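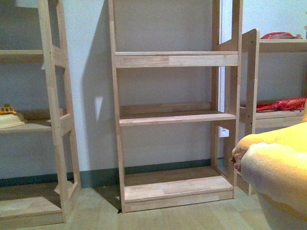
The Shelf Wall at the Prusel Street Workroom

4 min read

We use cookies to remember your settings and count visits. Accept | Manage

The workroom has needed proper shelves since October, when we moved in and stacked everything on the floor in banana boxes. We looked at metal racking first. It was cheaper, but the room gets used for evening classes as well as storage, and Lewis Gillies wanted something that people could stand to look at for two hours.

We ended up with ladder-style units in pale wood, left unfinished, from a small maker called Laing. This page covers the shelves while the center one is still bare. The gallery will get longer once the paper and tools go in, so check back if you are waiting to see where your own box ended up.

Notes on the picture

Two matching units stand against the light wall, each with three shelves. The one in the center is going to be for paper and card. The one on the left will take bookbinding tools, glue and the class kits.

The middle shelf on the center unit is a thinner board with a rail along the back. Small things should stay put on it -- that is the plan, anyway. Jars of brushes will go there first.

The top shelf is deep, with a raised lip along the front. Lewis would like the Gurkov press up there. Cameron Semple would like it on the bottom, where it can be lifted without a stepladder. For now it is still on the floor of the back hall under a sheet.

The bottom shelf is wide and boxy and sits just above the floor. Heavy stock goes here, mostly the 700 sheets of gray board left over from the winter course. It will have to be split into smaller stacks before anyone tries to carry it.

About the wood

It is a light blond wood with plenty of grain and a few darker streaks. We asked for it without varnish so that we could choose a finish ourselves, and then couldn't agree on one. Cameron did test patches on an offcut with a clear wax from Burnetti and with plain oil. The oil turned the offcut more yellow than we wanted. The wax barely changed it, and will probably be what we use.

If we do wax them, it will happen over a weekend with the windows open and nothing on the shelves. Please don't put your things on them before then, even for an afternoon.

About the room

The floor is light wood in long planks, and the strip along the bottom of the wall is dark teal. The teal was here when we took the room on. We talked about painting over it and decided to leave it alone -- it goes well enough with the pale wood, and there are better things to spend a Saturday on.

The cupboard doors in the back hall are the same teal, only more chipped. Those do need doing.

Cost and sizes

Each unit came to 387 with delivery. Several people have asked whether that included fitting, and it didn't. Putting them together took two of us about 60 minutes apiece, plus a second trip for a longer screwdriver. Laing's instruction sheet is one page and reads well, apart from step four, where the left and right uprights are labeled the wrong way around.

The deepest box we own is 13 inches front to back. Measure yours before class if you plan to leave it with us, and write your name on the short end so it can be read from the room.

Still to do

Wax or no wax, to be settled at the next open evening.

Fix the units to the wall. They must be fixed before the heavy board goes on, and before the children's class starts again.

Labels. Cameron has offered to letter them by hand on card, one for each shelf.

Find a home for the banana boxes. Free to anyone who can collect.

Last updated 5th April. If you have an older picture of the room from before we moved in, send it to Lewis and he will add it to the gallery.

Shares: 13 | Comments: 2

Get new galleries by email. Enter your address to join the newsletter. Unsubscribe at any time.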